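## 4. Sorting and closing up the small tins

Okay, so you've got your Veltalthorpe starter set unpacked and the big shelf is up (if it isn't, go back to section 3, I'll wait). Now for my favorite bit, which is the little round containers and all their lids!

I do this on a bare wooden table in good daylight. Any flat surface works, but the pale ones make it much easier to spot a lid that has wandered off, and they do wander.

1. Clear the table and wipe it down. Let it dry completely before anything goes on it.
2. Take every lid off every container. Yes, even the ones you're sure are empty (I once found cloves from two moves ago).
3. Wash everything in warm water with a drop of dish soap. Skip the dishwasher for anything with a printed or papered side.
4. Dry the containers, then leave them open overnight. I usually start on a Wednesday evening and fill them Thursday at breakfast.
5. Match lids to containers by trying them on. Color is a good first guess, but the rims on the Worneck size and the Cliltcombe size are very close, so press gently and feel for the fit.
6. Fill each one, leaving a finger's width at the top, and press the lid down evenly all the way around.

> **Caution:** Don't force a lid that won't seat. If the rim bends, it won't ever close tightly again, and I've ruined 4 that way.

> **Note:** The small containers roll. Lay one on its side and it can be on the floor before you've turned around, so stand them up as soon as you've checked the bottoms.

7. Lay loose lids face up beside their containers while you work, so you can see the inside of the rim and catch any crumbs.

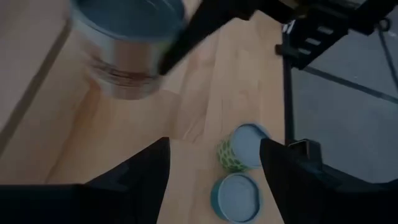
Espinoza wrote in after the last version to say that step 7 works better with a folded dish towel under the lids, which stops them sliding around and soaks up any drips you missed. I tried it and I'm a convert, so grab a towel!

8. Put the filled containers on the shelf with the tallest at the back. Labels go on last, once you're happy with the order.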